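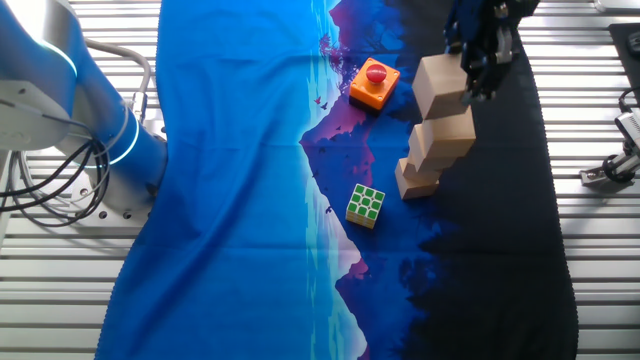
Call for participants: recording demonstrations for a robot arm

Kustach is looking for people to guide a robot arm through simple tabletop tasks at our workshop in Estwood. The recordings are used to train a learning system that copies how people pick up, move and stack small objects. No technical background is needed. Most of the people who took part in the last round had never touched a robot before their first session.

What you would do

You sit at a desk beside the robot table and move the arm with a pair of hand controls. A supervisor reads out the task, you carry it out, and then you press a pedal to save the attempt. A task might be "put one block on top of another" or "move the cube to the other side of the mat". Each attempt is short. Between attempts the supervisor moves the objects to new places so that the system does not learn a single layout.

We want ordinary attempts at an ordinary pace. If you drop a block, pick it up again and carry on, and the attempt is kept with a note. Please don't rehearse a task at home or try to find the fastest way of doing it. We already have plenty of quick, tidy recordings made by our own staff, and the system does badly when it meets anything else. 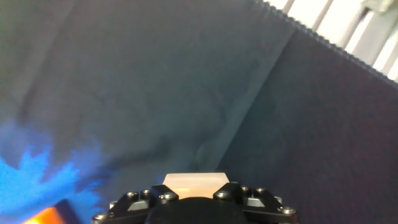
The arm moves slowly in all sessions and there is a stop button that either of you may press at any time. You will be shown how it works before you start. Pressing it does no damage and you will not be asked to account for it.

Sessions and payment

A session lasts 90 minutes with a break in the middle. We ask everyone to commit to at least three sessions, including the introduction, which is paid at the same rate as the others. You may book up to seven. Payment is £40 a session by bank transfer, made at the end of the month. Travel within Estwood is not refunded, but we can help with fares from further out — ask before you book.

Sessions run in the mornings and early afternoons until the end of October. There are no evening places in this round.

Who can take part

You should be 18 or over and able to sit at a desk and use both hands for the length of a session. Glasses and contact lenses are fine. Left-handed people are especially welcome, as we have few recordings from them. If you would need the desk or controls set up differently, tell us when you apply and we will say plainly whether we can manage it.

We can't take people who work for Kustach or for Selent, who supply our control software.

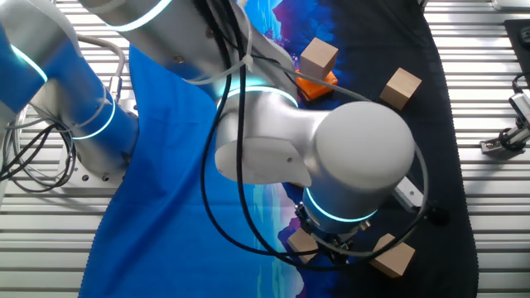

Photo: Constanza Lucero / Kustach

What is recorded

We keep the movements of the arm, the opening and closing of the gripper, and pictures from the cameras pointed at the table and the one at the wrist. We do not record sound. Your name is stored apart from the recordings, which carry only a participant code. Hands sometimes come into view when objects are being moved, so please take off rings or bracelets you would not want filmed.

The recordings will be used in our own work and shared with our partners at Leiva. You can ask for yours to be removed up to the end of the round. After that they will have been mixed with the rest and we cannot take them out. The consent form sets this out in full and will be sent to you before your first session, so that you can read it in your own time.

How to apply

Write to Tímea Szalai, who runs the sessions, using the contact form on this site. Put "Table sessions" in the subject line and tell us:

your name and a daytime phone number
which hand you write with
the mornings or afternoons you could usually manage
whether you have used a robot arm before (either answer is fine)

Please don't send a CV. Places are offered in the order that applications arrive, and we keep a reserve list in case of cancellations. If you took part in the last round you may apply again, but new people will be offered places first.

Posted 20 June 2019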